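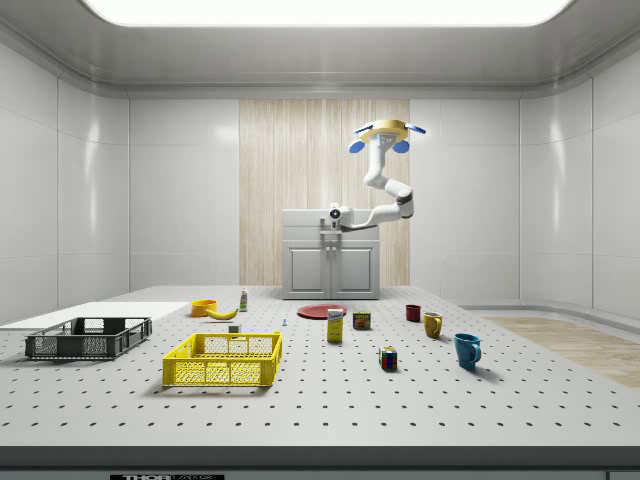
The simulated cell at Wonness, with the arm on its cabinet and the test objects set out on the perforated table.

Setting Up a Cell That Has No Floor to Sweep

9/7/22

The first job of the morning at the Wonness lab is to put everything back where it belongs. The table gets cleared, the arm is sent to its parked position with the gripper held high, and the objects are returned to their starting places. It takes less than a minute. The whole cell is software.

Wonness built the simulated cell as a stand-in for a real one at its Trevcombe site, where time on the arm is booked well ahead. The engineers wanted a place to try out pick-and-place routines before they ran them on hardware. They expected the work to be mostly modeling. A lot of it has been maintenance.

"You still have to look after it," says one of the engineers on the project. "Things drift. Somebody changes the friction on a mug for one test, forgets about it, and two weeks later the mug is sliding like soap."

Setup begins with the table. Its top is modeled with a regular grid of holes, and the team uses the grid to check positions. If an object is supposed to sit over a certain hole and it doesn't, the scene file is wrong or the physics settings are. The base of the arm is checked next. It stands on top of a light gray cabinet behind the table, so any mistake in the height of the cabinet is passed on to every reach the arm makes. In June a rounding error raised the cabinet by 2 millimeters. Grasps on the mugs went on working. Grasps on the plate failed almost every time, and it took most of a week to find out why.

The gripper has its own checklist. All four blue fingers are opened fully and closed again while the software watches for overlap between parts. The small module on the front is then lined up with the rest of the gripper. Wonness keeps the settings for all of this in a tool called Prasesine, which it wrote in-house. Prasesine compares the current cell with the last approved version and prints a list of differences. On a good day the list is empty.

The objects get more attention than visitors expect. There are mugs, a bowl, a banana, a can, a Rubik's cube and a red plate, along with two crates with mesh sides. Each has a visible shape and a simpler hidden shape used to work out contact. The crates were the hardest. An early version treated the mesh sides as solid walls, and that was fine until a fingertip was meant to go over the rim and came to a stop in what looked like open air. The handle cut-outs had the same problem. Both crates now have hidden shapes built by hand.

The banana was redone as well. It lies on its side, and its first contact shape was a plain box, which let the gripper close well short of the peel and still report a firm hold.

Once the checks are finished, the cell runs a fixed set of 3000 practice grasps. The results are compared with the approved run, object by object. The last full set before this visit finished with 2987 good grasps. The engineers went through the rest one at a time and traced most of them to the teal-blue mug, where the fingers had met the handle at a poor angle.

Lighting is part of the upkeep too. The room has glossy white panels and a large glowing ceiling light, and reflections can confuse the vision software. Villalobos, the contractor that supplied the room model, has sent more than 175 small fixes since the project began, many of them to the way the walls shine.

When a repair is made, it is made to a copy. The copy goes through the table check, the gripper check and the full set of grasps before it replaces the working cell. The old version is kept for a year. The team has gone back to one twice, both times over the cabinet.

The next change on the list is a new contact shape for the mug handles. The Trevcombe arm is booked for the week after that, and the same grasps will be run there with real mugs.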